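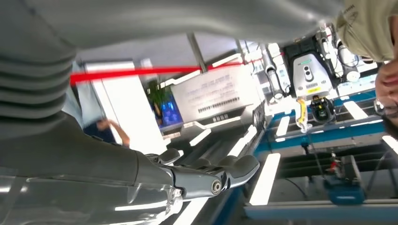
Moved the hand over to the Olby cell and spent most of the day on its fingers. They had started closing a little late, and the cell has run 1,398 cycles since the last time anyone had a tool on it. First thing I check is the pivots. There's a round silver one in the side of a finger joint, and if it backs out even a bit the whole finger goes lazy. I put a paint mark across the head and the housing so I can see any turn at a glance.

Next, the sleeve. The gray ribs up the arm trap dust in the folds. Dry cloth only. Someone at the Mirudville shop used solvent on theirs in February and it went sticky, then split.

Grease: a dab the size of a match head on each pivot, work the finger by hand, wipe off what comes out. More grease just picks up grit.

Fingers half curled when you power down. Not flat open, not a fist. The tendons sit slack that way and the homing routine finds its zero on the first try. Ours was being parked fully open, and I think that's where the late closing came from.

Retensioned 2 of the tendons. The spec sheet from Fontes says 281 on the gauge and both were well under. Slow turns, check, more slow turns - it creeps for a minute after you stop.

Vasanthi Chowdary asked how often I do all this. Every 800 cycles is the plan. You can see from the first post how well I kept to it.

Zeroed the hand, saved the new offsets, and wrote July 16, 2020 on the tag with the gauge readings under it. Old offsets are still in the Tostitz folder if we need to go back.

Still to do: the cable clamp at the wrist. The screw is fine but the rubber liner has gone hard. New liner is on order, so for now it gets a wrap of cloth tape and a look every morning.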